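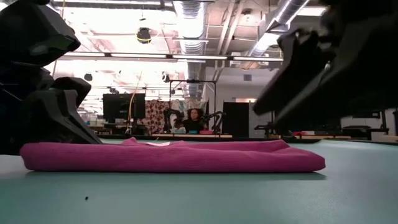

Towels from the guest room became stiff and do not take up water. How to rescue them?

Posted by Jamness in Laundry and Linen

Hello to all. I rent out one small room in my house to guests, and I have a stack of colored towels, mostly pink ones. They are two years old. Since July they feel stiff like cardboard when they come from the line, and when I dry my hands the water only moves from one place to another. I wash at 40 degrees with liquid detergent and I always put softener, a full cap. Our water is hard, the town letter says 300 ppm. I don't have a dryer. Should I buy new ones, or is it possible to save these? 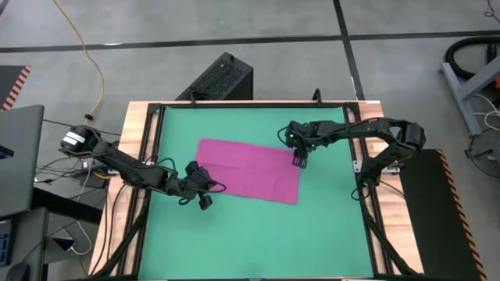 One pink cloth spread out flat

I forgot to write that I would like to keep the color. My sister told me to use bleach and I am afraid of it.

3 answers

Maluleke

Stop the softener. It leaves a film on the cotton and this film is the reason the water does not go in. I had the same problem with bath mats. Wash them two times with no softener and you will already feel a difference. Bleach is not needed.

Solveig Strand

I agree with the answer before, but with your water I think there are two problems together, the softener and the lime. I would do it in this order.

First wash only the towels, with half of your usual detergent, as warm as the care label permits. Fill the drum no more than two thirds. Then run them again without any detergent, and pour one cup of plain white vinegar in the softener compartment. Please never use vinegar together with bleach, the gas is dangerous.
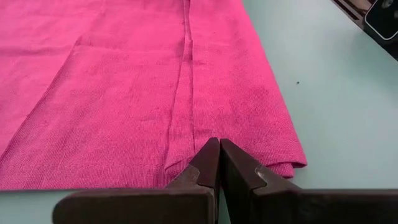
After the second wash, look through the door glass during the last rinse. If there is still foam, there was old detergent in the fibers, and you should rinse one more time. With my own towels I needed four rinses until the water was clear, and I was a little ashamed.

For drying on the line, shake every towel hard before you hang it, ten times or so, and again when it is dry. The loops stand up from this. Take them inside when they are just dry, because full sun for the whole afternoon makes them hard again and also takes the color. 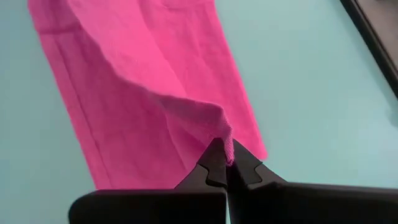 About buying new: look at the weight. Towels of 300 grams per square meter dry fast but they feel thin after some time. The 600 ones are very nice for guests, but without a dryer they need too long in winter and can begin to smell. I would choose something in the middle. And wash new ones before the first use, separately if the color is strong.

Drestum

just buy white ones, then you can boil them

Jamness

Thank you Solveig, I did the vinegar wash yesterday evening. They are softer but not yet like new. I will repeat it next week and write here again. The softener bottle I gave to my sister.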